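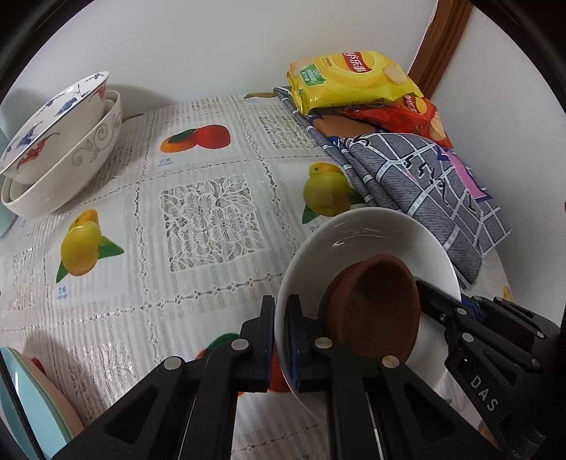
OK I've had a night's sleep and two coffees and I'm ready to talk about Prastel's cup run ending. Thread, sorry in advance.

First things first, we lost to a team two divisions below us and we deserved to. I was there, behind the goal with the drum, and I don't remember us stringing four passes together before halftime.

Setov had a plan. You could see it inside five minutes. Sit deep, let our center backs have the ball as long as they liked, then jump on the first pass into midfield. And we kept making that pass! Over and over! My dad used to shout at the TV for less.

The first goal came straight out of that. Our holding mid gets it with his back to everyone, takes one touch too many, gone. Their winger runs half the field and slides it in at the near post. I've seen people blame the keeper for that and I'm not having it. He was left completely alone.

We equalized right after the break off a corner and for a little while I thought, fine, ugly win, take it, go home. The away end was bouncing. Some guy I've never met hugged me so hard my glasses came off (found them, one arm is bent, still wearing them).

Then the subs. Oh boy, the subs.

We took off the only player who was beating his man. I get that he was on a yellow, and I get that the ref had been getting card-happy. But if you take him off you have to change the shape too, and we just put a tired right back up there and carried on like nothing had happened.

Their winner went in with minutes left on the clock. Long throw, flick, bodies everywhere, somebody's shin. You can't really defend against a shin. You can stop giving away throws next to your own corner flag though, and we gave away a pile of them.

Credit where it's due: the Setov fans were great. They hold 412 in that covered stand and I swear they made more noise than our whole place does on a good night. A few of them clapped our coaches out of the parking lot, which was nice or really mean, I haven't decided.

Now the big question in the group chat. Does the manager go?
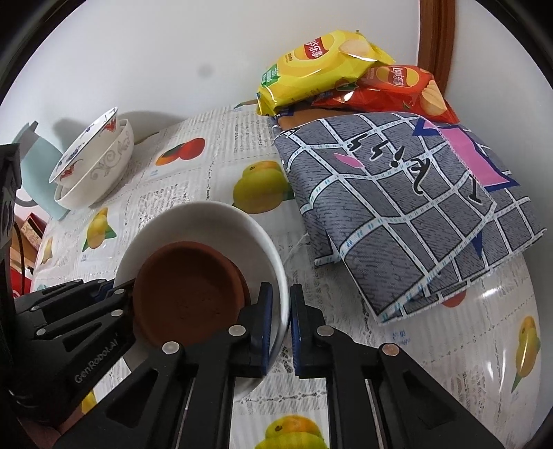 I keep changing my mind, so here's where I am this morning. He got us promoted. He did it with a squad that was mostly loans and kids, and the football was fun. I haven't forgotten any of it and I get annoyed when people act like it was luck.

But this is the third time this season a smaller team has pressed us in that exact spot and we've had no answer. At some point you have to practice a way out of it. Go long! Let the keeper carry it! Anything!

Also, and I'll get yelled at for this, I think the players have stopped listening a bit. Watch the throw-in before the winner again. He's on the touchline pointing at the back post and two of our guys are looking right at him and don't move.

If it does happen, please, not the guy everyone keeps linking us with from Wundudico. His teams have had 56 yellow cards this season and they draw every game. I'd sooner have the under-18s coach until May and see what he does with it.

What I'd like is for the club to say something. It's been a whole night and all we've had is a post with the score and a broken heart. People drove 113 miles each way for that. A couple of lines from the captain would go a long way.

Couple of replies asking about the injury: no news that I've seen. He walked to the bus on his own and had ice strapped on his knee. That's all I know, I'm not a doctor, I play the drum.

And yes, to the five of you who asked, I am still going to the Cartwright game. Of course I am. I've already paid for the seat on the bus and I've got a bag of sandwiches rolls in the freezer with that game's name on it.

Team I'd pick for it: same keeper, drop the captain for once, two up top, and the kid on the left from the start. He came on for the last ten and was the only one who looked mad about losing.

Fixing the typo in my last post but one before anybody else does. Sandwich rolls. Going to work now, be nice to each other in the replies.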